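From: Mwanahawa Ogola
To: brerby-kitchen list
Date: 2020-08-12
Subject: Re: [brerby-kitchen] The packet drawer, again

Sharon Mwakalinga wrote:

> Hi all,
>
> I tried to find a teaspoon in the shared kitchen this morning and
> could not open the second drawer. I got two fingers in and pushed
> down whatever was on top and it let go with a sort of sigh. It was
> full of packets. Ketchup, soy sauce, sugar, something called "table
> blend," and a lot of plastic forks still in their sleeves. There was
> one metal fork at the very back and I don't think it was happy.
>
> I know we talked about this in May. I thought we'd agreed that
> takeout leftovers go home with whoever ordered the takeout. Can we
> either do that, or agree on a place for these things that isn't the
> silverware drawer? I would also like to know who is keeping the
> chopsticks, because there are single ones, and I can't think what
> the plan is for a single chopstick.
>
> I'm happy to throw the whole lot out on Friday if nobody objects.
>
> Sharon

I object, a little. Please don't throw the whole lot out on Friday.

I say this as one of the guilty parties. I don't order takeout more than anybody else on the second floor but I do have a weakness for the packets, which I got from my mother, who kept hers in a Dolura cookie tin and treated it as a kind of savings account. When she moved I helped her empty it. There was mustard in there from a restaurant that had since been a bank and then a different restaurant. So I know where this road goes, and I'm not proposing we travel all of it.

But there is a difference between mustard of unknown age and a perfectly good packet of soy sauce that came in on Monday. I have been saved by that drawer more than once. So has Sawatzky Printing, downstairs, who came up during their open house looking for sugar and left with enough to get through the afternoon. They still mention it.

Some history for people who joined after May. What we agreed (I went back and read the thread, all of it, including the part about the kettle) was that leftovers go home OR go in "a suitable container." Then we spent 11 messages on the container and never bought one. The drawer is what happens when people have agreed on the second half of a sentence.
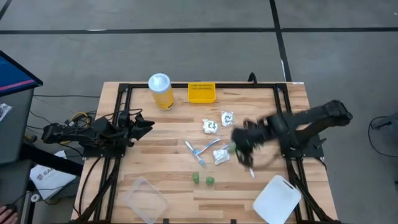

Sorting is the part I'd like us to settle first, and I think it goes faster than anyone fears if it's done on a table with everything tipped out, not standing at the drawer with one hand holding it open. Packets go with packets, utensils with utensils, and anything that has come open goes straight in the trash without a debate. A small slotted basket like the yellow one near the back of the table would do for the packets. It keeps them upright if you don't overfill it, you can see through the sides when it's time to stop, and it rinses out when one of them leaks, as one of them will. Squeeze bottles can stand next to it. They were never going to fit in a drawer anyway and I don't know why we keep trying them in there on their sides.

Utensils are harder. Metal goes back in the drawer, which is after all where Sharon was looking for it. For the plastic ones I suggest a shallow clear tray on the shelf over the sink, and when the tray is full, it's full. I'm aware that "when it's full, it's full" is also what was said of the drawer. The tray doesn't have a front you can lean on.

On the single chopsticks: those are mine, or some of them are. I use them to stir paint samples and to prop the window in 304. I'll take them up to my desk, where they will be a problem for me only.

Dates. Hardly any of these packets carry one you can read, so I propose we write the month on a strip of tape on the basket when it's started fresh, and empty it twice a year whether we feel like it or not. My mother would be appalled. She is on this list, in fact, from when she did the curtains, so, hello, Mama, I've seen the tin, I know it's full again.

Money. There is $14.82 left in the coffee jar after filters and I'd like to spend part of it on the basket and the tray. The hardware store on the corner has both. I looked at the Clollar drawer dividers too, the expandable ones Sharon posted the link to last time, and they're very handsome, but a divider in that drawer would just give us a ketchup section and a second ketchup section. If somebody has a basket at home they're tired of, better still, and we can put the money toward a new sponge, about which I will say nothing further in this message.

A few smaller things while I have your attention:

The cutting boards. The white plastic one is for bread and fruit. The other one is for onions. I realize they have changed places at some point and that there are now two schools of thought. I cut a peach on Tuesday and would ask everyone to consider how that went.

Paper bags from takeout places have been going behind the fridge, folded, and there's a layer back there now. Keep a couple for the compost and recycle the rest. I pulled out as many as I could reach with the broom handle.

The sugar is getting damp again. Whoever puts it on the shelf over the kettle, please put it on any other shelf.

If you want to help with the sorting, I'll be in the kitchen Friday from noon with the drawer out and the big table wiped down. Bring lunch, and if the lunch comes with packets, you know the drill by then. Sharon, I would be very glad if you'd come and hold the trash bag, as I don't trust myself with it. You can overrule me on anything with mustard in it – one packet per minute, say, so I have time to adjust.

One question back to you: the "table blend." Was it a brown packet or a white one? If it's brown, please set it aside. I've been out of it for weeks.

Mwanahawa
second floor, by the window that doesn't stay up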